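Bin-picking cell, pre-run inspection checklist with comments
Method: push-then-grasp, self-supervised, sheet-metal bin
Revision 6, March 20, 2021
Kept by Dagmar Kadlec. Comments in brackets carry initials: DK, YK (Yiğit Kaplan), EG (Eun-seong Geum), HH (Heather Hoani).

Please read the comments. They are longer than the items and contain most of the sense.

Scope

Covers one arm, one bin, one operator and whatever is in the bin. It does not cover the Koval cell upstairs, which has its own list, its own fence and a much better kettle. Run it through before every block of attempts and again after any stop that needed a person inside the line. A block is 56 attempts. If you stop at 50 because it is lunchtime, you have not done a block, you have done 50 attempts and had lunch.

[YK: Why 56?]
[DK: It was what fitted between two calibrations when we started in January. It has since acquired the force of law.]

Section A. Before power

A1. Emergency stop within reach of the chair you will really be sitting in. OK / Not OK
[HH: Sit down, then reach. Last audit I watched a grown man demonstrate his reach while standing up.]

A2. Floor line clear of bags, coats, bicycles. OK / Not OK

A3. Cables on the floor outside the walking route. OK / Not OK
[HH: Marked Not OK on two visits running. I accept that the cell needs power. I don't accept that it all has to arrive by way of my ankles.]
[EG: Rerouted behind the base. Please look again.]
[HH: Looked. Better. Leaving the item open for morale.]

A4. Bin clamped at both rear corners. Push each corner with the flat of the hand. No movement. OK / Not OK
[YK: The push is harder than you think. With the first clamp we used, the bin crept towards the operator all morning and the policy learned, very nicely, to pick from a bin that was leaving.]
[DK: That data is in the folder called creep. Do not train on creep.]

A5. Table bolts, quarter-turn check with the key on the string. OK / Not OK
[EG: The key is no longer on the string. The string is fine.]

A6. Bin floor free of swarf, grit and bits of former objects. OK / Not OK
[DK: Scratches on the floor are allowed and expected. New gouges deep enough to catch a fingernail go in the book with the block number, and the fingertip height gets checked before anything else happens.]

Section B. Arm and hand

B1. Cable bundle follows the wrist through full rotation in both directions without pulling tight. Do this at teach speed. OK / Not OK
[YK: Watch the loop that hangs lowest. The planner believes the arm is made of the arm. It has no opinion on cables.]
[HH: Can it be given one?]
[YK: We put a padded volume round the wrist. Reachable poses near the side walls dropped, success in the corners dropped with them, and Dagmar went quiet for a day. We went back to watching the loop.]

B2. Hose and fittings: listen, then feel. No hiss, no looseness. OK / Not OK

B3. Gripper fingers meet evenly on the test strip. OK / Not OK
[EG: If they don't, do not "just tweak it". Write down the offset, then adjust, then write it down again. I spent two days on what I took to be a failure of the learned value function and it was a screw.]

B4. Wrist-mounted equipment finger-tight plus a quarter. OK / Not OK

B5. Force limit set to the value on the card. Value on the card matches the value in the config. OK / Not OK
[HH: These are separate ticks for a reason. One tick covering both was how we came to have a dent.]

Section C. Objects

C1. Object set is the one named in the run sheet. OK / Not OK
[DK: Training set is Ondholm. Held-out set is Jurnow. They live in separate boxes with separate lids. If you find one object out on its own and can't say which box it came from, it goes in neither, and you tell me.]
[YK: We lost a week's comparison to a rubber duck.]
[DK: The duck is retired.]

C2. No glass, no batteries, nothing sharp, nothing you would mind seeing dropped. OK / Not OK

C3. Soft objects checked for tears. OK / Not OK
[EG: Sponges shed. The crumbs then get segmented as objects and the arm makes a dignified attempt to pick up each one. In the log they count as misses. Funny once.]

C4. Objects tipped from the tub in one movement and not arranged by hand. OK / Not OK
[DK: This is the item people break out of kindness. You see a thing lying badly against a wall and your hand goes out to help it. The whole claim of the paper is that the robot learns to push a badly placed thing into a place where it can be grasped. Each one you rescue is a push we don't get to measure.]
[YK: I confess to one rescue.]
[DK: I know. I watched the recording.]

C5. Reset rule agreed out loud before starting: tub goes in again when the bin is empty, or after six misses in a row, whichever comes first. OK / Not OK

Section D. During the block

D1. Operator seated, hand free, not on the phone. OK / Not OK

D2. Every human entry logged with attempt number and reason. OK / Not OK
[HH: "Stuff" is not a reason. Nor is "again".]

D3. Push phase and grasp phase labelled separately in the log. OK / Not OK
[YK: The old logger wrote a push that happened to end in a closed hand as a failed grasp. This made our baseline look dreadful and our method look marvellous, and for a short while we were very happy.]
[DK: Corrected figures are at the end of this list. They are less marvellous.]

D4. Toppled and wheeled objects: let the attempt finish. OK / Not OK
[EG: Operators stop the arm when a finger comes down close beside something awkward, thinking it has missed. Often that is the push. The first contact is meant to shift the thing, and the hand closes on the following move. Wait for the end-of-attempt tone before you form a view.]
[HH: And if the force light comes on?]
[EG: Then form a view at once.] 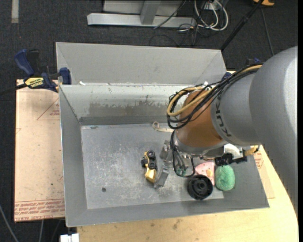
D5. Stop the block if the same object has been pushed four times without a grasp being tried. Note the object and where it lay. OK / Not OK
[YK: Nearly always the back wall. The policy has learned that pushing is safe and grasping is risky, which makes it a fair portrait of the group, but we would like it to commit. Seo-ah Heo suggested a small cost per push. We have it at the lowest setting and it helps a bit.]
[DK: "A bit" will need a number before it goes in the draft.]

D6. Any noise you can't name: stop, stay seated, write it down as you would say it to a mechanic. OK / Not OK
[EG: So far the book has "clonk", "wet clonk" and "like a drawer". All useful. The drawer was a drawer.]

Section E. After the block

E1. Arm parked, drives off, then hands in the bin. In that order. OK / Not OK
[HH: Said at every induction and worth the ink here too. Parked is not off.]

E2. Objects back in the right box and lid on. OK / Not OK

E3. Clamps pushed again as in A4. If either has moved, the block is flagged. OK / Not OK
[YK: Flagged, not deleted. Somebody will want it for a paper on robustness.]

E4. Log copied to the Dirnthorpe drive and opened once to see that it opens. OK / Not OK
[DK: An unopened copy is a rumour.]

Results so far, for those who only read the end

Total attempts logged under this checklist: 1416. Of these, 700 used push-then-grasp and the rest used grasp-only, same bin, same boxes, same hand. On the training objects the new method clears the bin more often and takes longer over it. On the held-out objects it succeeds on 78 per cent of attempts after the labels were put right. Before that we had a higher figure, which I am not going to print, as it has already been in one talk.

Grasp-only is still the better choice when things land in the middle with space round them. The pushing earns its keep along the walls. In the corners both methods are poor and we have stopped pretending the difference there means anything.

[YK: I would like it noted that I never pretended.]
[HH: Not a safety matter. Left in anyway.]

Open actions

Replace key for A5. EG.
Second sign for the floor line, at a height people look at. HH.
Check whether the cost per push changes how often the hand touches the side walls. YK and Seo-ah Heo.
Split D2 reasons into a short list to choose from, with "stuff" missing from it. DK.
Inspect finger pads after the next block and compare with the January set. EG.

Signed off for use on the metal bin only. Anyone wanting to run the plastic one should ask first and bring the clamps back afterwards.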